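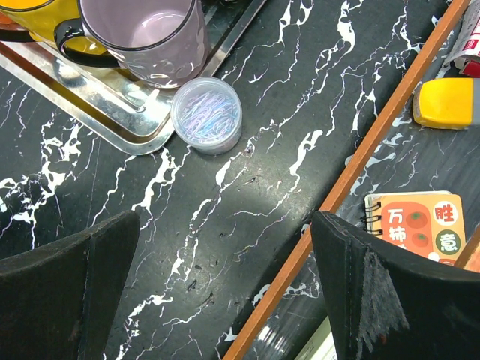 Clarkholm fingers on the bench, with mugs, clips and stationery for company.

Clarkholm Soft-Faced Finger Pair
For hobby arms and shared workshops. Sold by Sistetti.

Price: £164 the pair, fitted covers included
Spare cover set: £24
In stock. Leaves us within 3 working days.

Somebody at your workshop has built an arm. It can draw a square in the air, wave at people and knock over a mug, and the knocking over is the only part it does reliably. The Clarkholm pair is for the stage after that, when you would like it to pick something up and put it down again without an insurance form.

These are two long black fingers with a soft covering on the gripping side. They bolt to any two-jaw hand with the common Brosstead plate, and to a good many home-made hands if you own a drill and are at peace with it. They close flat against each other, they hold light household things, and they give a little when your sums are wrong. Your sums will be wrong. Ours were.

We sell them as a working part for people who build things on kitchen counters and club benches. They are no use for lifting engines, and a man who rang in November to ask about paving slabs was sent away politely.

What's in the box
Two fingers, left and right (marked inside, where you will look second)
Two soft covers, already fitted
Eight bolts, of which you need six
One hex key, shorter than you'd like
A folded sheet with the hole spacing printed at full size

Choosing things to practise on

Start with objects you don't mind about. A rubber is ideal: it is chunky, it has flat sides and it bears no grudges. A small cardboard box comes next, and teaches you how little squeeze you need before the corners go. Leave round tubs with lids until the second weekend. They roll, they slip, and if the lid lets go you will be finding paper clips until Christmas.

Mugs deserve a paragraph to themselves. The handle is the tempting part and usually the wrong one for a beginner, as the mug swings round and pours whatever it has over your wiring. Go for the body if your hand opens wide enough, or lower one finger inside and pinch the wall. Keep them empty. A metal tray underneath saves the worktop, though it is noisy, and a shiny one throws bright streaks at a wrist camera that a simple vision program will happily take for edges. Dark marble-patterned tops have the same effect with their veins. If your arm keeps reaching for a bit of worktop, try a plain cloth before you rewrite anything.

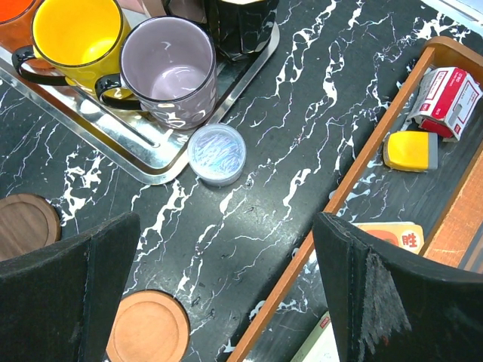 Zarei wrote in to say the fingers were fine but the covers were the weak point: after a long run of picking, the inner face had gone to fluff, and a spare set ought to come in the box at that price. We have thought about it and the box price stays where it is. The point about wear is fair, though, so the rest of this page is mostly about covers.

Covers, and how they go

The covers are a consumable. They start smooth and end up looking like the arm of a sofa in a house with a cat. Some fraying does no harm to the grip, and one of our own pairs went on working long after it stopped being fit for polite company. Change them when loose fibres hang down far enough to catch on what you are lifting, or to wander into the bottom of your camera's view.

To change one, take the finger off first. You can do it with the finger still on the arm, and we have watched people try. Peel the old cover from the tip, wipe the face clean, line up the new one with the seam running lengthways and press it down hard. Give it overnight before you use it.

Fit and size

Finger length: 100 mm
Mounting: Brosstead plate, or drill your own
Colour: black. We are asked about other colours. Black.

The tips come to a narrow end, handy for getting between things on a crowded table and equally handy for poking holes in packaging. Set your lowest height a little above the surface until you trust it. Wooden trays with raised sides need extra care, as the arm will remember the floor of the tray and forget the wall.

Returns

Send them back unused within the usual fortnight. If you have drilled them, they are yours, and we hope you'll be very happy together. Faulty bolts and missing sheets are replaced free. Write to the Sistetti parts desk with your order number and a plain account of what it was doing at the time.

Page last changed Apr 25, 2024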